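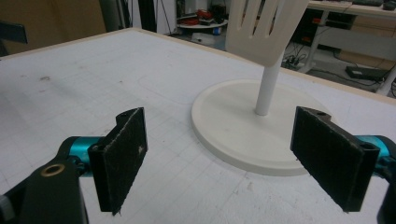 Dorngate hand-held gripper, two-finger, padded
Supplied by Braveo

The Dorngate is a hand-held gripper for recording manipulation tasks at a bench. The operator holds the tool by a pistol-style handle and carries out the task with the fingers, and the recording is later used to train an arm. It is sold singly or as a matched pair for two-handed work.

Fingers
Each finger is a flat, upright black plate with a dark padded inner face. The plates are mounted on teal cylindrical joints and open symmetrically. Maximum opening is 100 mm between pads. Pads are a wear part and are sold in packs of 2. Dust on the pad face lowers grip on smooth plastics; clean with a dry brush before each session. Do not use solvent.

Suitable objects
Kitchen utensils, stands, thin rods, small boxes, bags and light fabric. Objects with a round base should be gripped at the upright. Thin rods under 4 mm need the narrow pad, order code 27.

Work surface
A pale, matt board with a printed grid is recommended. Scuffs and faint marks do not affect tracking. High gloss tops do, and should be covered.

Two-handed use
With a pair, each tool records to its own channel and the two are aligned by the Kushnir sync box, ordered separately. Allow enough cable for both operators' reach if the tools are held by different people. Cables should leave the tool upwards and be kept clear of the table edge.

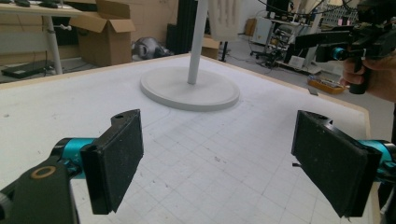 Ravindran Varghese: We have had a pair at Anedville since April. The sync box is fine. The pads are the weak point, ours began to fray at the lower corner after some 29 hours of work with hard plastic parts, and the spares took a fortnight to arrive. I would order a second pack with the tool.

Reply from Braveo: Spare pads are now held in stock. Fraying at the corner does not call for replacement until it reaches the gripping area.

In the box
Gripper, data cable, one pack of pads, hex key, printed setup sheet. The sync box, narrow pads and grid board are not included.

Warranty
Twelve months on joints and handle. Pads and cables excluded.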